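Junaid Awan
Thread on how I look after the two-arm cell. Some people at Distelell asked for the maintenance notes in readable form, so they get the maintenance notes in slightly readable form. August 15, 2021.

1/ The cell has two arms, left and right, one gripper each, both black. It handles light tableware and small wooden parts. Loads are low. Almost everything that goes wrong is a cable, a fingertip or a frame of reference.

2/ Counter at the start of this service read 2885 hours on the left arm and 3307 on the right. The right arm was in use before the left one was bought. I service both at the same time anyway. Keeping two calendars was worse.

3/ Interval is 600 hours. On the list: fingertip pads, jaw screws, wrist cable, connector at the base, brake test, zero check. In that order. The zero check goes last. Anything you touch before it can move the zero.

4/ Fingertip pads first. Look at them from the side with a flashlight. A good pad has an even edge. A tired one is rounded over at the front and shiny in the middle. Shiny means it will slip on glazed ceramic long before it slips on wood.

5/ The pads on the left gripper came off glazed. I had expected the right. The left does more of the pick-and-hold work since July and I had not changed my assumption to match.

6/ Replace pads in pairs. One new pad against one old pad puts the closing point off center and the part walks sideways as the jaws close. You will spend an afternoon blaming the vision.

7/ Adhesive: we use the Jitard two-part. Scrape the old layer, wipe with alcohol, clamp overnight. The quick-set stuff holds fine in shear and peels at the corner.

8/ Jaw screws. Put a paint mark across each head and the body. If the line is broken, the screw has turned. Two broken lines this time, both on the right gripper. Cleaned, threadlocker, torqued, new line in a different color so I know which service it came from.

9/ Wrist cable. Jog the wrist slowly through its full range, both directions, and watch the jacket. You want one smooth loop that opens and closes. A loop that snaps over is rubbing somewhere. Mine was rubbing on the tie at the last bracket.

10/ Cut the tie, moved it one hole back toward the elbow, left slack. A cable tie should be loose enough to slide with two fingers. If it dents the jacket, it is too tight, whatever it looks like.

11/ Base connector. Power off, lockout on, wait for the drive lights to go out. Unplug, look at the pins, plug back in until it clicks. I found nothing. It is still on the list.

12/ Brake test. Arm out to half reach, gripper open, nothing in it, hand well away. Release and re-engage each joint from the pendant and read the drop. Joint two on the right arm drops more than the others. Within limits, same value as last time. Written down.

13/ Question from Ospina about running the brake test with a part in the jaws. No. If it drops, you want it to drop with nothing in its hand.

14/ Zero check. We use a pin and a bushing on the base plate. Drive each arm to the stored pose at low speed, stop short, finish in small steps. If the pin goes in without force, you are done. If you have to lean on it, stop and find out why.

15/ Left arm went straight in. Right arm was off to one side by enough to see. Redid joint five only, ran it again, went in. Do not re-zero all the joints to fix one. I have done that and I do not recommend the week that follows.

16/ Then the dry run. Program 139, quarter speed, both arms, nothing to pick. I listen more than I look. The only new sound was a tick from the left wrist at one end of travel, and it was the paint pen I had left on the bracket.

17/ Last, a run on real parts at half speed, with the fixture on the table and bowls on the beam. If the new pads are good, the bowl does not rotate in the jaws on lift. Watch the rim, it shows rotation before the base does.

18/ Spares used: two pairs of pads, one cable tie, threadlocker. Spares to order: pads, again. Vinano has them in the longer shape too, but those foul the jaw cover when fully open, so check the drawing before you click.

19/ The log sheet is in the drawer under the pendant. Write the hours, the pad side and the color of the paint line. Next one falls due when the left counter reaches 3485.
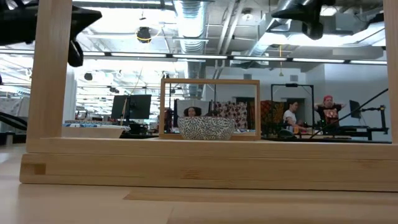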